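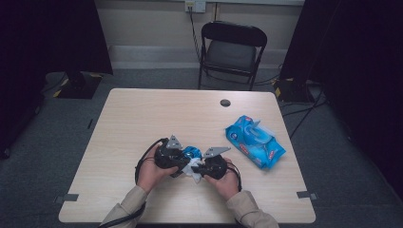
Slide 1. Both grippers on one wipe, with the pack to the right.

Good morning. I'm Candela Zabala, and with Wayne Nguyen I ran the summer robotics project at Gasdale. Our task was wiping down a toy car with two hand-held grippers. We picked it because cloth is hard to hold and a glossy car is easy to scratch -- that makes it a fair test for students.

Pause. Ask who has used a gripper like this before.

Each student trained for 5 sessions. We set a goal of 200 recorded runs for the class.
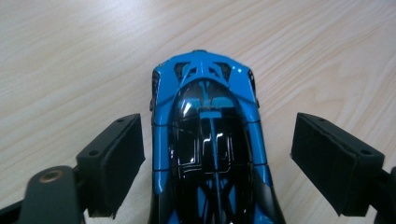
Slide 2. Fingers open on both sides of the car.

Talk about the approach. Students line up on the car first, then close. Most early mistakes came from closing too soon. Mention Ainhoa's checklist and hand out copies. 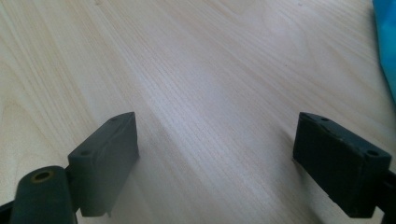
Slide 3. Starting position

Fingers open, just above the table. Every run begins this way. We threw out 42 runs with a bad start, and Wayne can explain how we sorted them.

Next is grip. A wipe bunches up when it is pinched, so we ask students to leave enough cloth to reach the body of the car 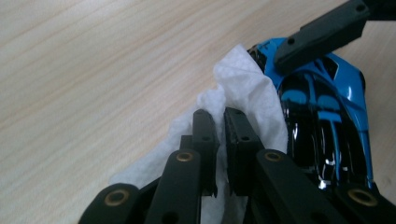
and to keep the hard parts off the paint. Go slowly along the side panels. The next class starts in September. Take questions -- keep answers short.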